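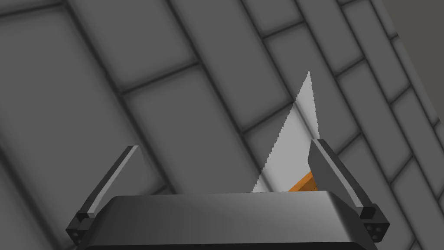 Unit 3: Moisture Movement in Stored Grain

Reading before Friday: Saithong's course notes on equilibrium moisture, first half. The section on rice can be skipped.

3.1 Why dry grain spoils

Grain that goes into a bin at a safe average moisture can still spoil. The average says little about the wettest layer, and mold responds to the wettest layer. Two processes matter in this unit: exchange of water between kernel and air, and transport of water by air moving through the bulk.

A kernel left in still air gains or loses water until the vapor pressure at its surface matches that of the air around it. The moisture content at that point is the equilibrium moisture content (EMC). EMC rises with relative humidity and falls with temperature. At a fixed humidity, warm grain therefore holds less water than cold grain of the same type.

Moisture is given on a wet basis throughout the course:

M = (mass of water) / (mass of water + mass of dry matter)

Some of the older tables use the dry basis. Convert before comparing. Most of the lost points on last year's problem set came from mixing the two.

3.2 Natural convection in a bin

In fall and winter the grain near the wall cools first. Air between the kernels at the wall becomes denser and sinks. Air in the warm core rises, picks up water on the way, and meets cold grain near the top surface. There the relative humidity of the air goes up and the grain takes on water. The result is a damp cap at the top center, often with a crust.

In spring the direction reverses. The wall warms, air rises along it and sinks through the cold core, and the damp zone forms lower down. By May the pattern in an unaerated bin may be mixed, and a single probe sample from the top will miss it.

The rate depends on the temperature difference between wall and core, the depth of the grain, and the resistance of the bulk to airflow. Small seeds pack tightly and resist flow. Fines collected under the fill spout do the same locally, and they also block the fan air that is meant to cool the core.

3.3 Worked example: the Zalimdale bin

The Zalimdale bin was filled with shelled corn at a uniform wet-basis moisture of 12 percent. The total mass at filling was 2,870 kg. Find the dry matter, and the new moisture if 30 kg of water is removed by aeration.

Water at filling: 0.12 x 2,870 = 344.4 kg
Dry matter: 2,870 - 344.4 = 2,525.6 kg
Water after removal: 344.4 - 30 = 314.4 kg
Total after removal: 2,525.6 + 314.4 = 2,840 kg
New moisture: 314.4 / 2,840 = 0.111, or 11.1 percent

Dry matter is constant through the calculation. Respiration losses are neglected, an acceptable step for sound, dry grain over a short period. Armindo Paiva's lecture in Unit 5 covers the case where they cannot be neglected.

3.4 Aeration

Aeration cools grain. Drying is a separate operation that needs far more air. During cooling, a front moves through the bulk in the direction of airflow. Grain behind the front is close to the incoming air temperature; grain ahead of it has hardly changed. Stopping the fan partway leaves a temperature step inside the bin, and convection resumes across it.

Run the fan until the front has passed through the full depth. With upward flow, check the top layer. With downward flow, check the exhaust air temperature at the fan.

Problems

1. Repeat the example in 3.3 for a mass of 1,490 kg, with the same starting moisture and the same water removed.

2. Convert both answers from problem 1 (initial and final moisture) to dry basis.

3. Sketch the air paths in an unaerated bin in January and in May. Mark the likely damp zone in each.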